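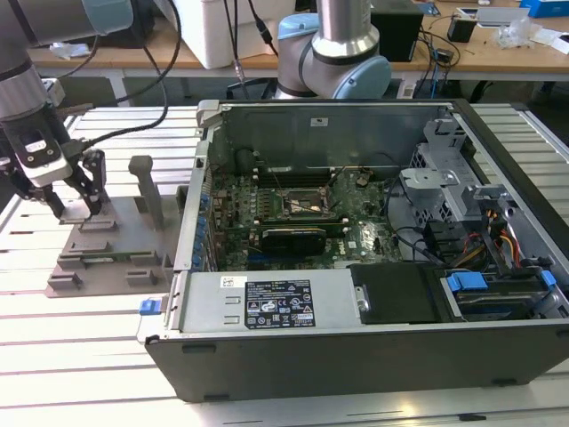
Shayne Kingi says you should never write more than one line. Put the name of the thing, put the price, put your suburb, and anybody who wants it will ask. He has sold a caravan this way, and he'd like the rest of us to stop writing novels.

Posted in March
By Coralie Pryor

I have a lot of time for Shayne's method, mainly because it takes so little. But I've also been on the other end of a one-line ad, driving to the far side of Ummont for a "desk, good, $60" that was made for a child of six. So what follows is the longer way to write a second-hand ad. It takes one cup of tea per item. It assumes you're using Betar or whatever local listings page your neighbours argue on, and that you'd like the thing gone from your hallway before winter.

Step 1. Find out what you've got

Turn it over. Most household goods have a label underneath or around the back with a maker and a model number, put there by people who hoped you'd never move the fridge. Write both down exactly, including the bit after the hyphen. Buyers search by model number. They don't search for "lovely heater".

If there's no label, measure it. Width, depth, height, in centimetres, in that order. Measure the doorway it has to leave by as well. I once sold a wardrobe that had been built inside the room, a fact that came out quite late in the transaction.

Step 2. Decide what sort of ad it is

Before you write a word, work out which of these you're writing:

Working. You've plugged it in this week and it did what it's meant to do.

Untested. You haven't plugged it in. Say so and price it accordingly.

For parts or repair. It's broken, or you've got no way of telling.

"Was working when stored" belongs in the second group, whatever you feel about it. So does "should just need a new battery". Buyers have read that sentence before, and they know what a new battery costs.

Step 3. Write the title

The title has one job and it's a boring one. Maker, model, what it is, size or colour if that matters. "Fimedance upright exercise bike, grey, folds" will do. Leave out "WOW", "L@@K" and "must go", and leave out "rare" unless you can say how you know. Flynn Pirihi put "rare" on a sandwich press last year and got a long message from someone with four of them.

Spell the maker's name properly. A misspelled ad only gets found by the blokes who go hunting for misspelled ads, and they're not there to pay full price.

Step 4. Write the description, faults first

Betar gives you 4000 characters. This is a limit, and people treat it as a target. I've read an ad for a garden bench that ran to 577 words and mentioned the seller's divorce before it got to the missing slat.

Start with what's wrong with it. Scratches, chips, smells, the drawer that needs a hip. Buyers are going to find the fault anyway, and you want them to find it while they're still at home on their own couch. People who turn up already knowing about the dent rarely haggle over the dent.

Then say what's included. Then what isn't: cords, remotes, shelves, the little bag of screws. If you've lost the little bag of screws, join the club, but put it in.

Why you're selling is optional. "Moving" is fine. Past a sentence it starts to sound like an alibi.

Step 5. Price it

Look up the same item, used, and ignore what people are asking. Asking prices are a form of fiction. If your listings page lets you see what's sold, look at that. If it doesn't, look at which ads have been up since Christmas and price below them.

Pick a number you'd accept and add a bit, because somebody will offer you less whatever you write. "Negotiable" means you've already come down. "Firm" means you'll come down after dark. Saskia Grimshaw prices everything at the exact figure she wants and answers every offer by repeating it, and she does get it, but you need the temperament.

What you paid for it in the shop isn't relevant. I'm sorry. It was a good dining table and I was sorry about that too.

Step 6. Computers and other things with insides

Old computers get a step to themselves because they're where otherwise sensible people write "PC, works, fast". Fast compared with what?

Anyone buying a second-hand desktop wants the maker and model off the case, the processor, how much memory, what sort of drive and how big, and whether there's a separate graphics card. All but the last can usually be read off the system information screen while the thing still starts. Copy it out before you wipe your files, and do wipe your files. If it no longer starts, list it for parts and name the parts. A processor with its number given will often sell by itself to someone who's had an eye out for that very one, and so will the memory.

Don't guess. If you aren't sure whether you've got a graphics card, say you aren't sure, and a stranger will explain it to you within the hour, at length.

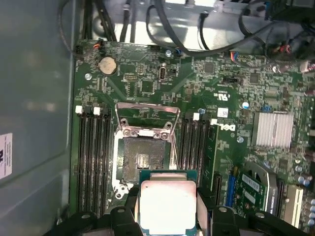

Step 7. Answer messages without losing your mind

"Is this available?" is the button the website offers people, so don't take it personally. Reply with "Yes, when would you like to pick it up?" and most of them will vanish, which saves everyone time.

Give it to the first person who names a time. I hold things for 2 days and then I move to the next name, and I put that in the ad so I can point to it. Lachlan Fairweather holds things until people feel ready. He's still got a tandem kayak in his carport.

Don't give your address until a time is settled. For small stuff I meet people outside the bakery on Palacios Street at 10 am, when there's parking and a fair chance of a vanilla slice.

Step 8. Take the ad down

As soon as it's gone, mark it sold. I know you meant to. Some 2 weeks later you'll get a message at 11.40 pm asking if it's available, and it'll be from a person who has already borrowed the trailer.

If it hasn't sold in a month, drop the price once, properly, and not by five dollars. If it still won't go, put it on the nature strip with a sign saying free. If it's still there in the morning, try a sign saying $20. Shayne swears by that one as well, and I've got to admit the bar fridge was gone by lunch.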